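Osine gallery -- control and perception, September build

Four shots from the bench. Osine is our software stack for two-handed work: Temell does the tracking, Price does the planning, Ukeo is the log viewer nobody has gotten around to renaming. Task is the wire basket and the round yellow-rimmed thing.

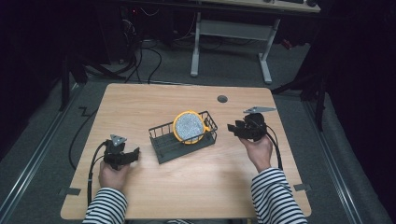
Temell used to lose pose when both wrists turned at once. Fixed, mostly. The filter now holds the last good estimate for 5 frames then asks for a relock. Config is in the same place as before, the old flag still works but it'll complain at you.

Jaw opening next. Fully open is the zero for everyting downstream, so get this one right.

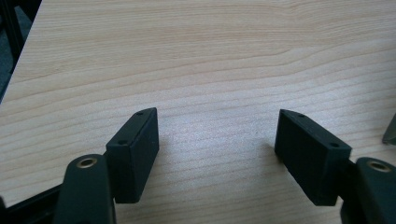 Do I need to redo zero after every software update?
Only when the jaw model version changes. Ukeo prints it on the first line of the log.

Basket and round piece apart on the table, both grippers in view. Price wants them as seperate objects before it will plan anything. Thin wires are still hard for the segmenter -- we gave it 3168 more labeled crops and it's better, not great.
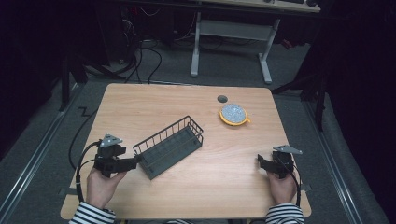
Close-range view

Finger-level stream. Planner takes 27 ms per step on this one, down from 138. Most of that was a dumb copy in the image queue.
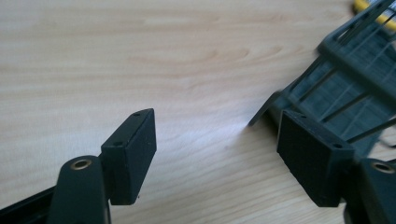

Open pads, rack at upper right, bit of yellow behind it.

More when the next build is out.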